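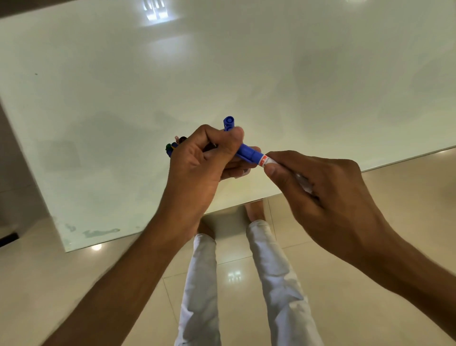

*White tabletop, markers in hand.*

# Prallex 40 Countertop Steam Oven

The Prallex 40 is a countertop combination oven that cooks with steam, dry heat, or both. It is sold by Kurnbridge for home kitchens and small catering use. The cavity holds one half-size sheet pan or one deep roasting pan per level, on two levels, and the oven runs from a standard grounded household outlet. No water line or drain is required.

This page covers the current model. Owners of the earlier single-level oven should use the manual supplied with that unit; racks and door gaskets are not interchangeable between the two.

## Cooking modes

**Steam.** Holds the cavity at full humidity up to the boiling point of water. Suited to rice, dumplings, whole fish, custards, and vegetables that will be dressed or stuffed afterward. Preheating is short and can be skipped for anything that cooks longer than a quarter of an hour.

**Combination.** Circulates hot air with steam injected at a set level. Humidity is adjustable in steps from 0 to 100 percent. Low settings are used for reheating, middle settings for roasted poultry and baked pasta, and high settings for the first part of a bread bake.

**Dry.** Operates as an ordinary convection oven. The steam generator is off and the vent stays open. Sheet-pan vegetables, cookies, and gratins brown evenly on the lower level; on two levels, swap the pans once at the halfway point.

**Proof.** Low heat with light humidity for yeast doughs. The fan cycles instead of running continuously, so an uncovered dough doesn't skin over.

## Specifications

| Item | Value |
|---|---|
| Reservoir refill interval, full steam | 40 minutes |
| Humidity range | 0 to 100 percent |
| Rack levels | Two |
| Stored programs | 14 |
| Usable interior width | 13 inches, pan to pan rim |
| Door | Drop-down, double glass |
| Reservoir | Removable, top fill |
| Control | Dial and two buttons |
| Finish | Brushed steel or matte black |

The refill interval is measured with the door closed throughout. Opening the door vents the cavity, and the generator draws extra water to recover. At combination settings below half humidity, one fill normally lasts through a chicken or a pan of lasagna.

## Pans

The interior width is given rim to rim. Many pans sold under a nominal size are wider at the handles, and those should be measured before use. Glass and glazed ceramic are acceptable in all modes. Bare cast iron is acceptable in dry mode only; steam strips the seasoning and leaves rust on the rack.

The perforated steam tray goes on the upper level with the solid pan below it to catch drips. A layer of parchment across the whole perforated tray blocks circulation. Cut it to the size of the food.

## Stored programs

Programs save mode, temperature, humidity, and time, with up to three stages each. Five are filled at the factory and can be overwritten:

- Long-grain rice
- Stuffed vegetables, covered start and dry finish
- Crusty loaf
- Reheat, plated
- Descale (a copy; the original is held separately and can't be erased)

The stuffed vegetable program assumes a cooked filling. For raw rice or raw ground meat, add time to the first stage and check the center with a probe thermometer before the dry stage begins. Cheese goes on at the stage change — the oven sounds two tones and holds for up to five minutes with the door open before the program cancels.

## Placement

Set the oven on a level, heat-tolerant surface. Leave four inches clear at the rear and on the right side, where the vent discharges. Steam exits warm enough to lift veneer and soften some adhesives, so the vent should not sit under a wall cabinet. Do not use an extension cord. Do not place anything on the top panel during operation.

## Water and descaling

Use cold tap water or filtered water. Distilled water reads as an empty reservoir on the level sensor and will stop the cycle.

The descale light comes on according to counted steam hours and the hardness setting chosen at first start. Descaling takes roughly an hour, most of it unattended. Use Naciri descaling powder or plain citric acid solution. Vinegar is not recommended; it attacks the pump seal over time, and the odor stays in the cavity. Run the rinse stage twice before cooking.

After each steam session, empty the reservoir, wipe the cavity floor, and leave the door ajar until dry.

## In the box

- Oven with reservoir
- Wire rack (two)
- Perforated steam tray
- Solid pan
- Water hardness strip
- Printed manual and program chart

## Accessories, sold separately

**Marum stone insert.** Fits the lower level. Dry mode and low-humidity combination only. Preheat with the oven; a hot stone should not meet full steam.

**Deep steam tray.** Same footprint as the supplied tray, twice the depth. Occupies both levels.

**Replacement gasket.** Presses in without tools. Replace when the door beads water along the lower corners during a steam cycle.

## Warranty and ordering

The oven is covered for two years against defects in parts and workmanship in household use, and one year in catering use. Scale damage is excluded. The gasket is treated as a wear part. Matte black units are made in smaller runs — the next ships in April, and orders placed before then are held without charge.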